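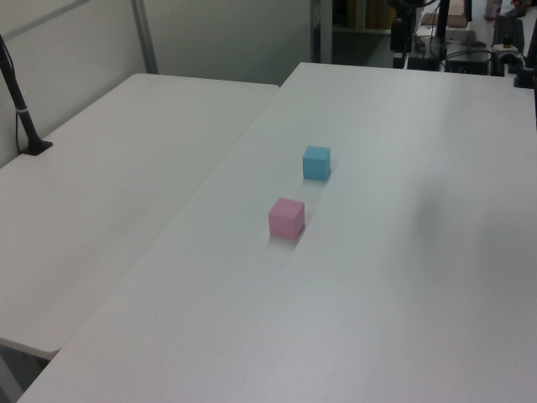
About Lendivum

Lendivum is a shared workshop in Gavilport for people who build robots and small automation projects in their own time. We opened in March with three members and one bench. We now have 67 members and two rooms.

What we do

Most of our members started at home and ran out of space, or wanted help with wiring and code. Our main group build is Larska, a desktop arm that picks up small blocks and stacks them. The parts are ordinary and most of the brackets are printed here. Members are welcome to copy the design and change it. A second build, Sisay, is a sorting machine and is still at the drawing stage.

Using the workshop

The back room is kept for Larska and the front room is for your own work. Membership costs £50 a month and covers hand tools, the printer and a storage shelf. Filament and motors are extra. New members do a short safety session before using the soldering station. Under-16s must come with an adult.

Group build nights have 5 places, so please book at the desk.

Page last updated 14 Jul 2026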